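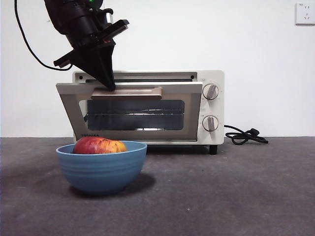

Speaker notes: "The Small Oven on the Counter"
Indira Gowda
Lokville Library, Home Cooks' Evening, July

Slide 1. Wait for the chairs to stop scraping. Water on the left, clicker on the right, do not mix them up again.

Good evening. I was asked to speak for 42 minutes on toaster ovens, and I said yes before anybody could come to their senses. The cream Toshiba is up on the screen. One wire rack, a glass window, a door that hinges at the bottom and a bar of a handle across the top of it. If you own a toaster oven, yours probably differs in color and in the quantity of old cheese.

Ask who has one at home. Ask who keeps bread on top of it. Those are often the same hands. Be kind.

Slide 2. The door.

I want to begin with the door, which gets almost no attention from anybody until it's in their way. A drop-down door needs room in front. People measure the width of their counter, the depth of their counter, the height to the cabinets, and then bring the thing home and discover that it opens straight into the coffee maker.

So: put the oven where you think it should live and open the door all the way before you plug it in. Stand where you'd stand with a hot tray in your hands. If you have to lean sideways, move the oven.

(Tell the Fernandes kitchen story here. Short version. The one where dinner had to be taken out by way of the dining room.)

An open door is also not a shelf. It looks exactly like a shelf, I grant you. My mother rested a full casserole on hers for years and regarded my objections as a phase. Set your dish down on a trivet beside the oven and have the trivet out first, while you still have two free hands.

And open it by the handle. I've watched grown adults hook a finger over the top of the glass.

Slide 3. The rack.

Pull it out and look at it. Many racks have a little bend or a raised stop along one edge, and there's a right way up. If toast keeps sliding to the back as though it's avoiding you, try flipping the rack over.

Low position for anything tall, upper position for melting and browning. Middle, if you've got a middle, for the rest of life. Check your manual for which slot goes with which setting. If the manual has gone wherever manuals go, try the maker's website before you try your brother-in-law.

Pause for a question if there is one. If it's the man who wants to talk about air fryers, smile and point at the clock.

Slide 4. Things that get hot.

The glass, the handle surround, the sides and the top. People expect the front to be hot and then pat the roof of the thing like a horse.
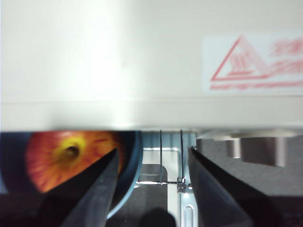

Warning labels are usually printed in red, and they still lose to habit. You've seen the triangle with the wavy lines so often that your eye goes around it. Read yours tonight when you get home, the whole thing, including the small line underneath. I'll wait here.

Keep the fruit bowl at a decent distance too. An apple parked beside a hot oven is having a slow bake you didn't ask for, and the bowl has no business being where you want to put a tray down. The same goes for dish towels, paper napkins, the mail and the Ostar catalog.

Slide 5. Baked apples, the actual reason half of you came.

I promised one recipe. Keep it moving – last time this took longer than the apples.

Core the apple from the top and stop short of the bottom, so you have a cup and not a tunnel. Butter, brown sugar, cinnamon, a few raisins if your household permits raisins. Stand it in a small baking dish with a splash of water. Low rack. Bake at 350 until a knife goes in easily, and start checking after half an hour. A red and yellow one tends to go brown all over, so take your photographs early.

Do not use the fruit bowl as the baking dish. Keerthana Rodrigues will back me up on this and would prefer not to say why.

Slide 6. Crumbs.

Cold oven, plug out. Slide the tray, tip it into the trash, wipe, put it back. My own record for leaving it is 80 days, and I'm told the smell reached the stairs.

For the glass, a paste of baking soda and water, left on for a while, then a soft cloth. Stay off the heating elements. No steel wool, however personal it has become.

Slide 7. Questions.

Handouts are on the table by the door. Buvell lent us the trivets, so they go back in the box afterward, all five, please.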